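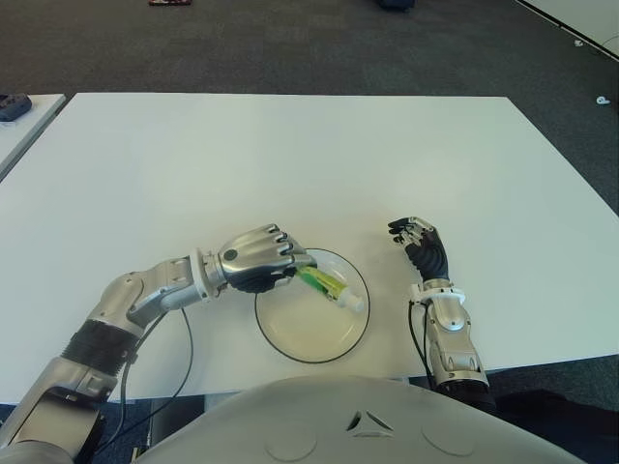

Fig. 1. Tube souple tenu au-dessus d'une assiette ronde.

Rhéologie des fluides complexes
Notes de cours, chapitre 4 : fluides à seuil
Réjean Chisholm
Version du 8/12/18

4.1 Rappels et notations

On note τ la contrainte de cisaillement (Pa), γ̇ le taux de cisaillement (s⁻¹) et η la viscosité (Pa·s). Dans un cisaillement simple, un fluide newtonien obéit à τ = η γ̇, avec η indépendante de γ̇. Les fluides rhéofluidifiants du chapitre 3 s'écartent de cette loi par une viscosité apparente décroissante, mais s'écoulent encore sous une contrainte arbitrairement faible. Les matériaux étudiés dans ce chapitre n'ont pas cette propriété : en dessous d'une contrainte τ₀, dite contrainte seuil, ils se déforment comme des solides et ne s'écoulent pas à l'échelle de temps de l'expérience.

Entrent dans cette catégorie les suspensions concentrées, les émulsions denses, les mousses, les gels de polymères gonflés. Les pâtes dentifrices, la mayonnaise, les boues de forage et le béton frais en sont les exemples habituels. L'origine microscopique du seuil varie : réseau de particules attractives dans un cas, encombrement stérique d'objets mous dans l'autre. La description mécanique reste la même en première approximation.

4.2 Lois de comportement

Modèle plastique linéaire (deux paramètres) :
τ = τ₀ + ηₚ γ̇ si τ > τ₀
γ̇ = 0 si τ ≤ τ₀

La constante ηₚ est la viscosité plastique. Elle ne doit pas être confondue avec la viscosité apparente τ/γ̇, qui diverge lorsque γ̇ tend vers zéro.

Modèle à seuil en loi de puissance (trois paramètres) :
τ = τ₀ + K γ̇ⁿ si τ > τ₀
γ̇ = 0 si τ ≤ τ₀

K est la consistance (Pa·sⁿ) et n l'indice d'écoulement, généralement inférieur à 1. On retrouve le modèle précédent pour n = 1 et la loi de puissance simple pour τ₀ = 0. L'ajustement des trois paramètres sur une courbe expérimentale est mal conditionné si les mesures ne descendent pas assez bas en γ̇ : une erreur sur τ₀ est alors compensée par une erreur sur n. On fixera d'abord τ₀ par une mesure indépendante (section 4.4).

Écriture tridimensionnelle. On remplace τ par le second invariant du déviateur des contraintes, et le critère d'écoulement porte sur cet invariant. La condition locale τ > τ₀ délimite dans le fluide des zones cisaillées et des zones rigides dont la frontière est une inconnue du problème.

4.3 Écoulement dans une conduite cylindrique

Soit une conduite de rayon R, de longueur L, soumise à une différence de pression ΔP. L'équilibre d'un cylindre de fluide de rayon r donne, indépendamment de la loi de comportement :

τ(r) = ΔP r / (2L)

La contrainte est nulle sur l'axe et maximale à la paroi, où τ_p = ΔP R / (2L). L'écoulement n'a lieu que si τ_p > τ₀, soit

ΔP > 2 τ₀ L / R

Application. Embout de diamètre 7 mm et de longueur 13 mm, pâte de seuil τ₀ = 70 Pa. La pression minimale vaut 520 Pa. Les pertes de charge dans le convergent placé en amont de l'embout ne sont pas comprises dans ce calcul — elles ne sont pas négligeables pour un embout aussi court.

Lorsque l'écoulement est établi, la région r < r₀, avec r₀ = 2 L τ₀ / ΔP, n'est pas cisaillée. Elle se déplace en bloc à la vitesse maximale (écoulement bouchon). Dans la couronne r₀ < r < R, le profil des vitesses du modèle plastique linéaire est parabolique et se raccorde au bouchon avec une pente nulle. En posant φ = τ₀ / τ_p, le débit s'écrit

Q = (π R⁴ ΔP / 8 ηₚ L) (1 − 4φ/3 + φ⁴/3)

On vérifiera que Q s'annule pour φ = 1 et que l'on retrouve l'expression newtonienne pour φ = 0. La démonstration, par double intégration par parties, est laissée en exercice.

Remarque sur le glissement. Beaucoup de suspensions forment à la paroi une couche mince appauvrie en particules. Le matériau glisse alors sur cette couche et le débit mesuré dépasse le débit calculé. Le test classique consiste à répéter la mesure avec plusieurs rayons à τ_p constante : en l'absence de glissement, Q/R³ ne dépend pas de R.
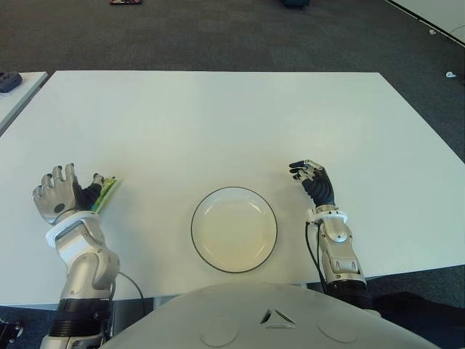
4.4 Mesure de la contrainte seuil

Rampe de contrainte. On impose une contrainte croissante et on relève l'apparition d'un écoulement permanent. La valeur obtenue dépend de la vitesse de la rampe et de l'histoire du matériau. Un précisaillement suivi d'un temps de repos fixé est obligatoire, et les deux durées figurent dans le compte rendu.

Essais de fluage. Des paliers de contrainte sont appliqués à des échantillons préparés à l'identique. En dessous du seuil, la déformation tend vers un plateau ; au-dessus, elle croît linéairement avec le temps. La méthode est lente mais donne un encadrement net.

Scissomètre. Une croix à pales est plongée dans le matériau et mise en rotation lente. Le couple maximal C est relié au seuil par l'hypothèse d'une surface de rupture cylindrique de diamètre D et de hauteur H :

C = (π D³ / 2) (H/D + 1/3) τ₀

Cette géométrie limite le glissement et perturbe peu l'échantillon lors de la mise en place. Les séries Skorovby et Tindum distribuées en TD ont été obtenues ainsi. La série Simard provient d'essais de fluage et ne leur est pas directement comparable.

4.5 Dépôts et étalement

Sur une paroi inclinée d'un angle α, une couche uniforme d'épaisseur h exerce à sa base la contrainte ρ g h sin α. Elle reste immobile tant que

h < h_c = τ₀ / (ρ g sin α)

Avec τ₀ = 70 Pa et ρ = 1 608 kg/m³, on obtient sur une paroi verticale une épaisseur critique de 4,4 mm. Sur un plan horizontal, un dépôt s'étale sous son propre poids jusqu'à ce que la contrainte basale soit partout égale au seuil. Dans l'approximation des couches minces, le profil d'arrêt plan vérifie ρ g h |dh/dx| = τ₀.

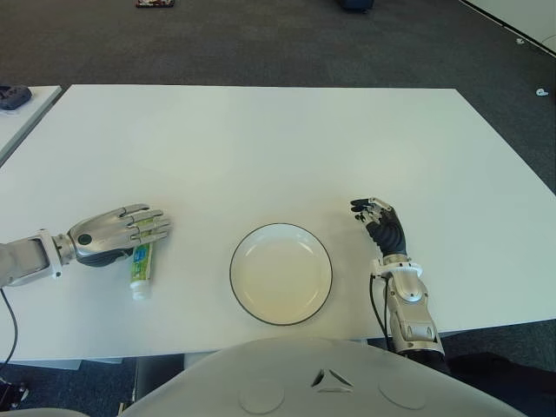 Par intégration depuis le front, situé en x = ℓ :

h(x) = [2 τ₀ (ℓ − x) / (ρ g)]^(1/2)

L'approximation tombe en défaut au voisinage du front, où la pente diverge, et au sommet, où elle prédit un point anguleux. Les effets de tension superficielle sont négligés. Si le dépôt est plus haut que large, il faut revenir à un critère d'affaissement fondé sur la contrainte verticale à la base.

4.6 Thixotropie

Le seuil d'un grand nombre de matériaux augmente avec le temps de repos. On distingue alors un seuil statique, mesuré à la mise en écoulement, et un seuil dynamique, obtenu par extrapolation de la courbe d'écoulement vers γ̇ = 0. Les modèles à paramètre de structure λ ajoutent à la loi de comportement une équation cinétique du type

dλ/dt = 1/θ − a λ γ̇

où θ est un temps caractéristique de restructuration et a une constante sans dimension. En régime permanent, λ = 1/(a θ γ̇).

Exercices

1. Établir l'expression du débit de la section 4.3.
2. Reprendre le calcul de h(x) pour un dépôt axisymétrique de rayon final ℓ, puis exprimer son volume en fonction de τ₀.
3. À partir de la série Skarkeretti, déterminer K et n après avoir fixé τ₀. Comparer avec un ajustement libre des trois paramètres et discuter les résidus aux faibles γ̇.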